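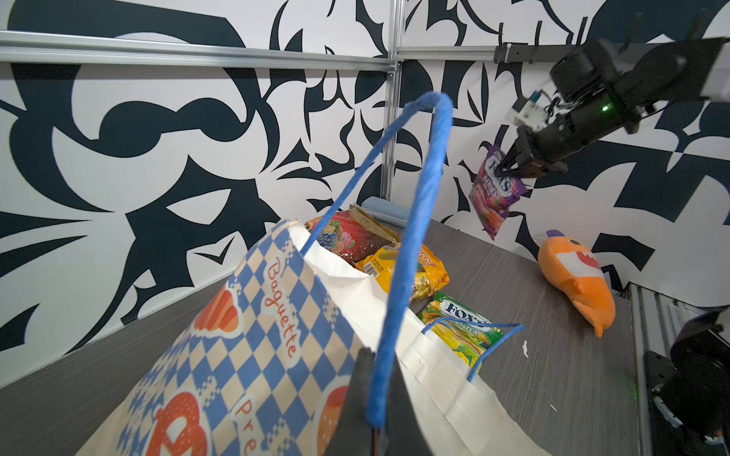
**Aubert**

I bought a stack of these Narkora paper bags in August (18 in a pack, and I'm down to my last few) and I've ended up using them for nearly everything. The one with the bakery print, the blue checks and "Baguette" down the side, is my favorite by a mile!

Mostly I fill them with candy and snacks for people. The Fox's bags go in great, and so do the fruit ones and the berries, and you can still see what you've got when you look down into it. The rope handles are the best part. They're bright blue, they're soft on your fingers, and I hauled one stuffed full across Jurkunstead without the paper tearing where the rope goes through.

My gripe is the creasing. The paper goes crumply fast, so if you want it to look crisp as a gift, pack it once and leave it alone. Also it won't stand up straight until there's something heavy in the bottom, so put your chunkiest bag in first.

Four stars, and I'm ordering more.

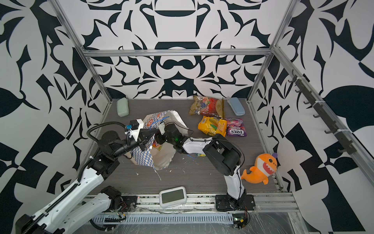 Wandis: Mine gave out at the handle on the second trip, but I had 2 jars of jam in there, so maybe that's on me. For candy I'd buy them again. Do you fold yours flat in between?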